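Sandra Sowerby has looked after the sample library at Fosach since it occupied one shelf behind the reception desk. It now takes up a room of its own on the second floor, and most of what it holds is paper: manufacturers' catalogues, swatch folders, price lists and finish cards. Architects from the practice borrow from it daily. Visitors may consult it by appointment.

Asked what the work consists of, she replied that it is largely a matter of condition. "A catalogue has a working life. The cover goes first, at the corners, then the binding, then pages start to leave. My job is to slow that down and to know when to stop."

Every item is checked when it comes back. It is laid flat and closed on a hard surface, with the spine to the left, and the edges of the pages are examined before anything is opened. Sowerby looks for fanning, for damp, and for inserts that have slipped below the line of the cover. "If the block of pages sits square inside the cover, it can go straight back on the shelf. If it doesn't, I open it and find out why. Usually somebody has put a sample inside that is thicker than the folder was made for."

She is strict on the subject of inserts. Nothing thicker than 2 mm stays in a folder. Tiles, metal chips and the heavier laminates go into shallow boxes, and a card in the folder gives the box number. The Trurneo range, which arrived with the samples glued to the pages, took her most of a winter to separate.

Shelving is by supplier and then by height. The tallest folders stand upright on the bottom row, with a divider after every seventh item so that they do not lean. Qusai Khalaf, who joined the library in April and handles loans, would prefer to keep them flat. "Upright, the weight of the pages hangs from the spine," he said. "Flat, the cover carries nothing." Sowerby does not dispute the point. Her objection is to access: in a stack of 25, the one required is never on top, and pulling it out scuffs the covers above and below.
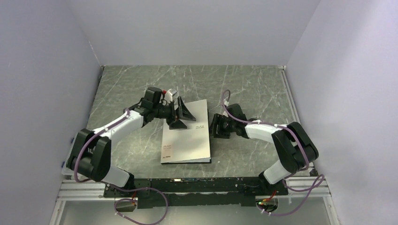
Pale covers are the most awkward in this respect. Cream and light beige board shows handling within weeks, and a smooth finish marks more readily than a textured one. Sowerby cleans them with a dry vinyl eraser, working from the centre outwards, and does not touch the printed areas. Khalaf tried a damp cloth on a Ceria binder and lifted part of the lettering. The binder is still in use.

Old editions are kept for 20 years if the practice has specified from them, and otherwise discarded when the new one arrives. The Liao catalogues are an exception, as the firm reuses its reference numbers and the earlier editions are needed to tell one product from another.

Sowerby is now relabelling the bottom row. The previous labels were fixed to the spines with a tape that has yellowed, and she is replacing them with loose paper bands. Khalaf is typing the list.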